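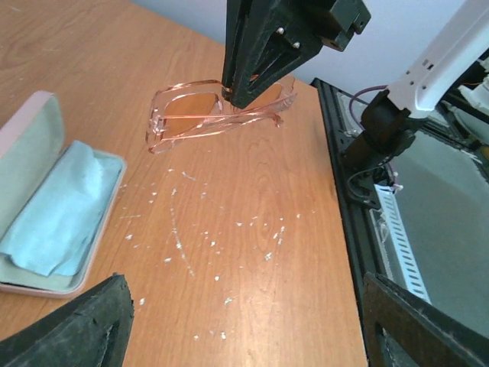 3. Task and Setup

The team selected putting a pair of glasses into its case as the main task for the semester. The work was carried out by Siyabonga Mofokeng, Elaheh Ghorbani and Andor Balogh for the robotics project course at Lukville, supervised by Maricel Dela Peña. Two arms are mounted at the table. Each one has a two-finger gripper and a wrist camera. The control software is called Hendo and was inherited from last year's group, with the trajectory logger rewritten in full.

The task is split into four stages: grasp, lift, align, place. A trial is scored as a success only if the glasses are inside the base of the case and the gripper has let go. The cleaning cloth stays in the case for all trials. Closing the lid was in the original proposal and was dropped in week five.

3.1 Grasp point

Three grasp points were compared: the bridge, the hinge of one temple arm, and the rim of a lens. The bridge keeps the load close to the center of mass but leaves the temple arms free to swing. The rim is easy to reach from most starting positions. It allows the glasses to rotate between the fingers, and a rotation of more than 20 degrees usually meant that the align stage failed.

Clear and tinted plastic was a problem from the start. The depth estimate on a lens often returned the distance to the table behind it, so the fingers closed too low.
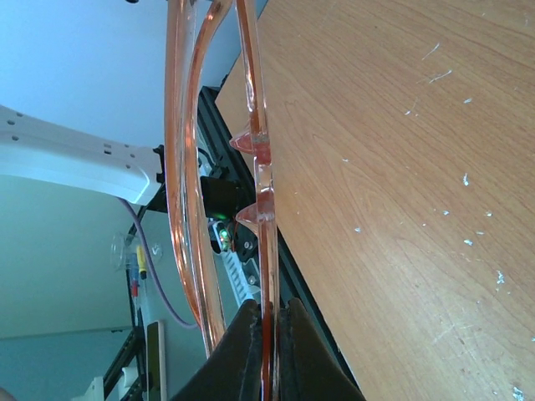

The first fix was to ignore depth inside the lens area and use only the edge highlights along the rim. This works under the ceiling lights. It does not work well in the late afternoon, when the highlights move. The second fix was to train on wrist camera images directly, with no depth channel. All results in section 4 use the second method.

3.2 Data

Demonstrations were recorded by teleoperation. Each operator did sets of 50, with a break between sets, and the starting position of the glasses was changed by hand after each one. After removing recordings with dropped frames or a wrong stage label, 2,953 stage segments were left. Golshifteh Mahmoudi checked the labels and wrote the script that finds segments with no gripper motion.

Segments were resampled to a fixed rate before training. The two wrist cameras do not start at the same moment – the offset is small but it changes from run to run – so timestamps were aligned on the first gripper command. A hardware trigger would be better and should be budgeted next time.

3.3 Known faults

Finger pads: the rubber wears at the tips and grip force has to be raised as it does. Force was logged from the second week of November only, so earlier recordings can't be corrected.

Cable: on wide turns the arm cable pulls on the wrist and shifts the camera mount slightly. Recalibrate after any move past the soft limit.

Stesedora planner: crashes if both arms request a path within the same cycle. The workaround is a lock in the request queue, see Appendix B.

Training was stopped at about 1,000 steps past the lowest validation loss in each run. Checkpoints are stored on the lab server under the run date, and the settings files are in the same folder.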